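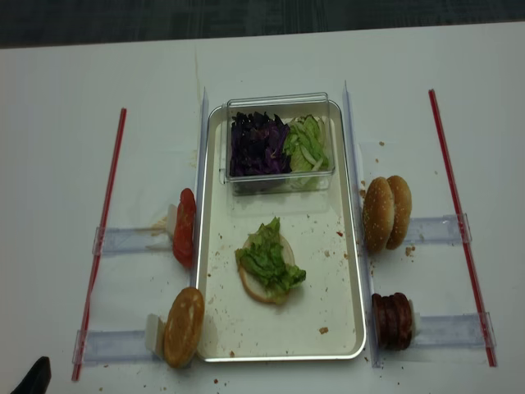 To: Yvonne Pearce
From: Mavis Ostrowski, Closport video desk
Wednesday, January 13, 2016

157 shares | 2 comments

Yvonne, quick one before the budget call. Where we are on the celebrity street interview series, money from your side runs through May.

Done so far: airport pickups going up most weekdays. Lucie Lachance is on arrivals and hotel doors, Vaughn Hutchins cuts and posts same day. Best clip was the Juniper Tillman one, her walking to the car and going off on Tulleck for pulling her out of their winter ad after she complained about the casting. 1,815 plays the first night, which for us is big. Second best was 1,432, her again, sidewalk outside the Nakamura, mostly laughing and not answering.

Tulleck's people called. They wanted the first clip down. We kept it up, added their statement under the player and a line in the write-up saying they dispute her version. Legal read it before and after. No letter since. Will forward if one comes.

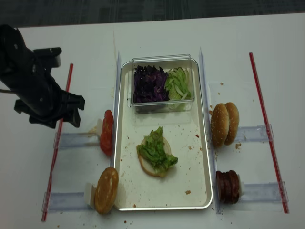 Burger station, cabbage and lettuce in the clear container.

Headlines: you asked. Yes we are toning down. The "blasts" and "slams" thing is mostly gone, Vaughn still sneaks one in. Rule now is the headline has to match something the person says on tape, and if the quote is cut we say so in the text. Bleeps go in before posting, not after. We slipped up on that one time, fixed inside the hour, couple of angry emails.

Not done: the Vodholm premiere. We were on the list, then we weren't, then Lucie stood across the street with everybody else and got the backs of heads. No usable audio. Counting it as a miss. I'd like to move that day's money to the spring awards instead, need your ok in writing. 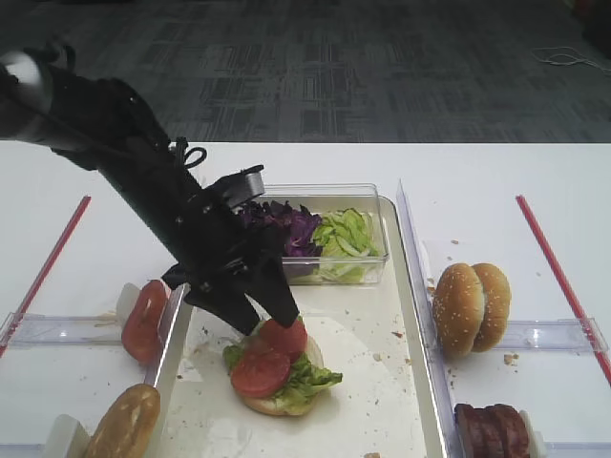

Tomato on the lettuce, two slices overlapping.

Also not done, the captions. We promised captions on every clip and are behind, older ones have none. Auto captions are awful with traffic noise, one had Juniper thanking "the toothless company." Vaughn is redoing by hand when he has a slow afternoon and he dosen't get many.

Spending. Under on travel, over on parking. LAX garage mainly. Receipts are in the shared folder except Lucie's last batch, chasing her.
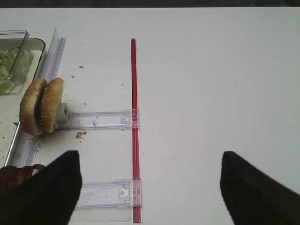
Next stretch: longer sit-downs, say ten minutes, with people who already talked to us on the sidewalk. Juniper's publicist said maybe, wants to see questions first. I told her topics yes, questions no. Waiting. If she passes we have a backup, a couple of sitcom people Lucie knows.

Need from you: the ok on the Vodholm money, and a yes or no on a second mic kit. The one we have crackles whenever its windy.

Mavis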